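Incidencia: episodios marcados como «doblado correcto» que no deberían estarlo
Proyecto: Gatau, recogida doméstica con pinza de mano
Componente: filtro automático de episodios (Dasero)
Prioridad: media, subida a alta a petición de Samran Nilsuwan
Estado: abierta

Descripción inicial
El lote de julio entró con 3.844 episodios. El filtro de Dasero aceptó 3.741 y rechazó el resto. Soltell lo presenta en su informe como prueba de que el procedimiento ya está maduro. Yo no me lo creo. He abierto 38 episodios aceptados, escogidos al azar, y en 6 de ellos la tela nunca llega a quedar doblada: la pinza se acerca, cierra en vacío, se retira y el episodio termina con la etiqueta de éxito puesta.

Pasos para reproducir
Cargar el lote en el visor, tareas de dormitorio, filtrar por «aceptado». Ordenar por duración ascendente. Los casos malos no se concentran al principio, así que subir el umbral de duración mínima no arregla nada (lo digo porque será lo primero que se proponga).

Resultado esperado
Que un episodio sin agarre no lleve etiqueta de éxito.

Resultado obtenido
La lleva.

Comentario de Samran Nilsuwan, 10:20
Reproducido con la misma selección. La etiqueta sale de la apertura de los dedos: si hay un ciclo de abrir y cerrar, el filtro da por hecho el agarre. No mira si había algo entre los dedos. Propongo añadir una comprobación visual en el momento del cierre.

Comentario de Murray Lavoie, 11:05
La comprobación visual ya se probó en Chisholm y se retiró porque descartaba episodios buenos en camas con estampados. ¿Qué ha cambiado desde entonces? Si la respuesta es «el modelo es más grande», prefiero que lo dejemos como está y revisemos a mano.

Comentario de Samran Nilsuwan, 11:40
Ha cambiado la calibración de los dedos. Antes no sabíamos con precisión dónde quedaban las puntas; ahora sí, y se puede recortar solo la zona que hay entre ellas.

Comentario del autor, 12:15
De acuerdo con el recorte, pero pido que se pruebe con material difícil. Las demostraciones que nos enseñan son siempre un paño de color sobre una mesa lisa, y ahí acierta cualquiera. He separado un grupo de dormitorios con colchas estampadas, ropa de cama clara, cojines y peluches. Si el filtro nuevo aguanta eso, retiro la objeción. También he incluido fotogramas con desenfoque por movimiento, que el informe de Soltell trata como si no existieran.

Adjunto uno del grupo. Hay un paño blanco doblado y una tela negra sobre la colcha, y la tela negra queda justo detrás de la pinza, que también es negra. Quiero ver qué hace el recorte con eso.

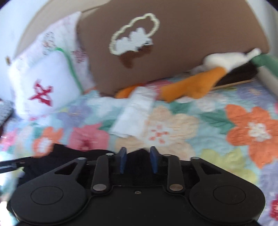 Fotograma de prueba, grupo «dormitorio difícil»: dedos azules abiertos, sin nada entre ellos; fondo desenfocado. Etiqueta correcta para este instante: sin agarre.

Comentario de Murray Lavoie, 15:30
Por mí vale como caso de prueba. Una pega: un fotograma con los dedos abiertos no demuestra nada sobre el cierre. Hacen falta pares, uno antes y otro en el momento de cerrar, o acabaremos midiendo lo mismo que mide ya el filtro actual.

Comentario del autor, 15:50
Correcto. Lo uso solo como negativo. Los pares los saco de los episodios que ya tengo anotados. No voy a aceptar como referencia las etiquetas que puso el propio filtro – ya nos pasó una vez y salió una precisión estupenda que no significaba nada.

Comentario de Samran Nilsuwan, 16:25
Rama creada. El recorte se calcula en cada cierre y se guarda junto al episodio, de modo que se puedan revisar los descartes sin abrir el vídeo completo. De momento no borra ni reetiqueta nada, solo escribe un campo nuevo.

Pendiente
Anotar a mano los pares de cierre (autor).
Pasar el filtro nuevo por los 38 episodios revisados y publicar los fallos uno a uno, sin porcentaje (Samran).
Pedir a Soltell que retire del informe la frase sobre madurez hasta que se cierre esta incidencia (Murray).
Congelar el lote de julio para entrenamiento. Hecho a las 16:40.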